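Fourteen days of picking things out of a bin
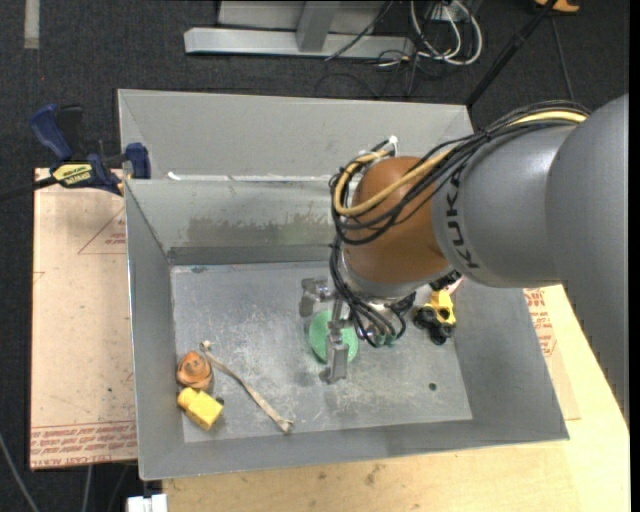
The KUKA over the front bin, with the round green thing hiding behind the finger.

I promised my sister I would write down what I do all day, because at dinner last month she asked and I said "I pick stuff up with a robot," and she said "and then what," and I said "I put it down again," and the look on her face has stayed with me. So, Rosalinda, get comfortable. You asked!

The short version is that we're teaching an arm to grab things it has never seen before. The way we do it is by letting it grab things, over and over, and keeping a record of every try. Each try is a few camera pictures, where the arm was, where it decided to go, how far the fingers closed, and whether it came up holding something. That whole bundle is one example. The learning part (the bit everybody wants to hear about at dinner) eats examples, and it eats them faster than I can make them.

We have two bins side by side. The arm takes from one and drops into the other, and when the first one runs low we turn the whole thing around and go back the other way. I love this more than I should. In the first week we had one bin and I was the one refilling it, on my knees on the carpet, and by Wednesday I had opinions about carpet. Benjie Navarro suggested the second bin and I have brought him coffee ever since.

Now the objects. I could go on about the objects for a long time, and I'm going to. We call a batch of them a "load," and a load is whatever I pull out of the big tub in the closet. I try to mix it up. Something flat, something tall, something soft, something with a strap, something that rolls. The Belmonte thrift store has a toy shelf at the back where you can fill a bag, and the woman at the register has stopped asking me how old my kids are. I also raid kitchens. Mine, mostly.

Flat things are hard. A flat round thing lying on a flat metal floor gives the fingers very little to hold on to, and if the arm comes in even slightly off, it pushes the thing along instead of picking it up. Then it ends up against a wall, and things against walls are harder still, and things in corners are the worst of all. You would think a yellow block would be easy. Put it in a corner and tuck it up against something else and it can sit there all afternoon while the arm tries it from every side. I used to reach in during breaks and nudge things back to the middle. Benjie caught me at it and very kindly explained that I was throwing away exactly the examples we needed most. A system that only ever sees objects in the middle of the bin gets very good at the middle of the bin. So now I leave the corners alone, and I sit on my hands.

Straps and strings are their own kind of trouble. A long thin one can be picked up nearly anywhere along its length, so in one way they're generous, but then they hang down and drag, or the arm lifts one end and the other end stays put, and somebody has to decide if that counts. We argued about it for most of a Friday. What we settled on is that it counts if the thing leaves the floor completely and is still in the fingers when the arm reaches the drop point. Anything else gets marked as a miss. I go through the doubtful ones by hand in the evening with the sound off and a bowl of cereal.

The misses, by the way, we keep. All of them. It took me a while to feel good about that, I'll admit. When I started I thought of a miss as a wasted try, and I'd get a little grumpy when a load went badly. But a miss is an example too, and the system has to learn what a bad grab looks like before it can steer away from one. Our worst load so far was 292 tries, and over half of them came up empty (it was my all-squishy load, and I was so proud of it beforehand). Benjie says it was one of the most useful afternoons we've had. I'm choosing to believe him.

A few things for anybody doing this at home, or at work, or wherever you have room for a very large arm:

Keep the cables tidy. They run along the top of the arm and loop over the wrist, and they need enough slack for it to turn without pulling. Too much slack and they swing down where the fingers are working. I've moved our cable ties 11 times and I don't think I'm done.

Clamp things that can slide.

Don't scrub the bins. I wanted to, badly, when the scuffs started to show. But scratches and stains are part of what the cameras look at, and a bin that changes overnight is a surprise I'd like to bring in on purpose, on a day I've picked, with a note in the log.

Write down the load before you start. I have one batch from early July where my notes say only "the usual plus the duck thing," and I would give a lot to know what the usual was.

Next up we're going to try new fingers, a bit shorter, and I have to decide whether to run the old loads again with them or start fresh. I'm leaning toward running the old ones. I've already got the tub sorted, and I want another go at the squishy load.

Rosalinda, the casserole dish is at my place. I used the lid for two days and it's fine, I washed it.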